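3. Apparatus and Student Procedure
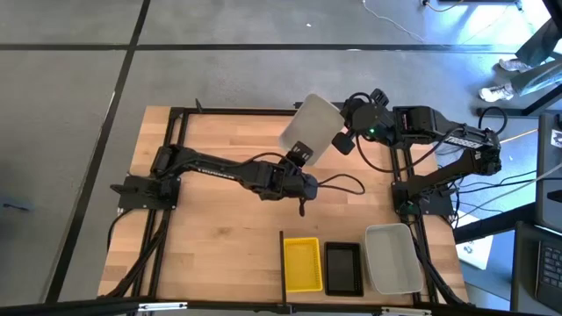 Figure 2. Bimanual workstation used in the Skeslow capstone unit, with a bin held by the right gripper.

What did students have to complete before they could collect demonstrations on their own?
Each student passed a supervised safety check and recorded 50 practice episodes with a partner.

3.1 Workstation

The capstone project was carried out on a two-arm workstation with a wooden tabletop enclosed by a black aluminum extrusion frame. Both arms are mounted on the table and carry grippers. Task objects for the unit were drawn from ordinary household stock, among them plastic bins and a yellow mesh basket (Figure 2). Students were permitted to propose additional objects, subject to approval by the laboratory supervisor, Elsa Brekke.

3.2 Task and data

The principal exercise, named Zarthorpe in the unit outline, required the teams to grasp a bin, lift it clear of the table and set it down at a new location. Teams alternated the lifting arm between sessions. Over the term they recorded 1114 episodes, of which 213 were excluded during review — most often for an incomplete grasp or a missing task label. Excluded episodes were retained in a separate archive and used in the tutorial on data quality.

3.3 Assessment

Teams submitted a trained policy, a labelled dataset and a written report. Aurelio Medrano moderated the reports against the departmental rubric, which weighted analysis of failed grasps more heavily than overall success. Several teams revised their labelling scheme after the July review, and these revisions were assessed as part of the final submission. Differences between the original and revised labels are examined in Section 4.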